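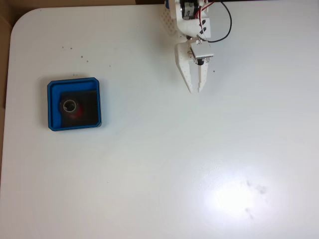 Small Things, Well Kept
Notes for Week 9, Ellwood Evening Program
Trinity Strickland

Welcome back, everyone! Last week we talked about shelves and cupboards, the big stuff. Tonight we go down to the smallest piece of storage in the house, and my favourite by a long way: the tray.

Why a tray?

A tray is the cheapest bit of organizing you can do. A low wall all the way round tells you where the group of things starts and stops. Put a roll of tape on a bare table and it's clutter. Put the same roll in a tray and it has an address. You can also lift the whole lot in one go when it's time to wipe the table or set out dinner, and I can't tell you how much arguing that has saved at my place.

Colour

Go bright if your table is pale. A royal blue tray on a white top can be found from the doorway, and you notice straight away when something has been left outside it. Pale on pale looks lovely in a magazine and is a pain to live with. If your eyesight isn't what it was (mine isn't), strong contrast is the best favour you can do yourself.

The same goes for the inside. A dark pad in the bottom of the tray makes light things stand out: a beige ring, a white button, a bit of string. Dark screws are another story, and several of you who brought your sewing-machine bits in September found that out. For those, turn the pad over if it has a lighter side, or leave it out and use the floor of the tray.

Pads and liners

Cut the pad a little smaller than the tray. I like to push it into one corner and leave a band of bare floor along two sides. The band gives your fingertips somewhere to go when you want to lift the pad out and shake off the crumbs, and it's a handy channel for pins and other skinny things. A pad that fits edge to edge is a beast to get out. Felt is quiet, rubber grips well, cork is nice but sheds.

Round things

Anything that rolls wants a wall or a soft surface, and preferably both. Hollow rolls and short tubes should stand on end so you look down through the hole. They take up less room that way and they stay put. Smooth, rounded things are harder. They wander. You can nest one against a tube, or let the edge of the tube sit partly over it, and the two will often hold each other still. Try a few pairs from your own bag tonight and see which ones settle. This is the fun part, so take your time with it!

How high should the walls be?

Low. If you have to reach down into it, it's a box, and boxes fill up. I had a deep one on the hall table at Odedier Street that swallowed a watch for most of a winter. A low wall keeps the contents in plain view – you see what's there and you deal with it.

Rounded corners are worth looking for too. They wipe clean with one pass of a cloth. Square inside corners collect grey fluff and you end up going at them with a toothpick.

Where it goes on the table

Off to one side. Keep the open part of the table open, since that's your working space. Left or right depends on your hands: I'm right-handed and keep mine on the left, so I'm not knocking it with my elbow while I work. Left-handers, swap it over. Don't let it hang over the edge, especially if you have a cat.

In-class activity

Work in pairs at the big tables. Pick up a tray from the trolley and a pad from the basket.

Tip out what you brought. Choose only the things you have used in the past week, and put the rest back in your bag.

Arrange what's left so that you could pick up any one item without moving another. Tubes and jars can touch their neighbours, that's fine.

Swap with your partner and ask them to find something by name.

Then talk about what slowed them down.

To try at home

Choose one flat surface that annoys you and give it one tray. Leave it alone until next class. Note down anything that turns up beside the tray instead of in it, and bring the list along.

The Susesdale group has a fabric offcut swap going if you need felt. Pads from tonight can go home with you, but please leave the trays, the Thursday class needs them.

Next week: drawers, and what to do with the one that won't close. Bring a tape measure.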